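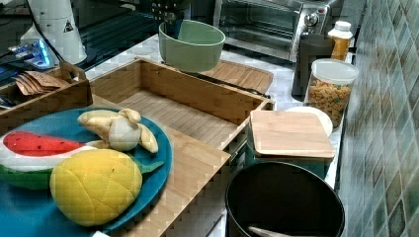
The counter on Tuesday, with the toy fruit plate in its usual corner.

The spring reorganization of the kitchen at Prurnton reached the countertop this week. Readers who followed the earlier entry on the pantry shelves will recall that the counter was deferred until the cabinets had been settled. The cabinets are now settled, and attention has turned to the surface that receives the most daily use.

The guiding principle was agreed with my housemate, Orathai Khamphan, before any item was moved: each object on the counter should either be used in the course of an ordinary day or be pleasant to look at. The toy fruit was admitted under the second heading. The watermelon slice, the mango and the banana belong to her niece, who visits on weekends and expects to find them on the teal-blue plate. An earlier attempt to store them in a drawer was poorly received.

The open bamboo tray has been given the center of the counter. It was purchased from Funska for $17 and was first intended for bread. In practice it is more useful when kept clear, as a place to gather ingredients before cooking begins. The slatted floor lets crumbs fall through, and for that reason the tray must be lifted and the surface below it wiped each evening.

The brown paper packets presented more difficulty. They had previously been kept in 2 separate cabinets and were seldom found when wanted. They now stand together in the small box with the cutout handle, which can be carried to the table in one hand. Orathai would prefer that they be arranged by date of purchase. I have proposed that they be arranged by whoever last used the box, and the matter remains open.

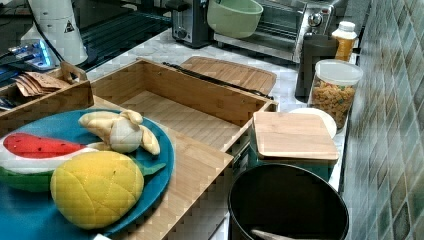 The bamboo tray, with the cutting board leaning at the back and the packets in their caddy.

The cutting board was formerly laid flat, where it occupied a good deal of working space and collected mail. It is now kept upright when not in use. Waraporn Srisuk, who lives downstairs and has maintained a bamboo kitchen far longer than we have, advises that boards be oiled every 5 weeks and never left to soak. Her advice has been adopted in full, although the first oiling was, regrettably, excessive.

The mosaic tile along the wall was left as it was. Its muted greens, grays and blues are the reason the pale green bowl was chosen, and the clear jar with the white lid supplies whatever additional color is required.

Several questions are carried forward to the next entry. The toaster oven may be moved if a suitable shelf can be found, and Brandon has offered to measure the wall for this purpose. The square bamboo lid has not yet been assigned a permanent place. Suggestions from readers with counters of a similar depth would be welcome in the comments, particularly on the subject of lids.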